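Cendiscombe Culinary Certificate
Unit 9: Storage of Hand Tools

Utensils in regular use are kept on a hanging stand beside the work area. Drawers are reserved for items needed less than once a shift. Each tool hangs singly from its own hook — never two to a hook.

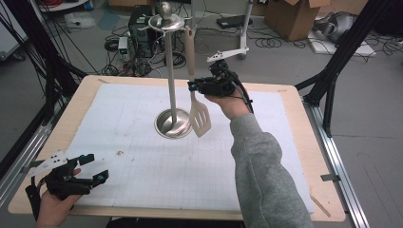

Plastic tools should hang clear of any burner. Slotted pieces must be fully dry before they are returned, as water collects in the slots and drips onto the base. Wipe the ring and hooks at closing.

Reading for October: course manual, pages 87 to 92.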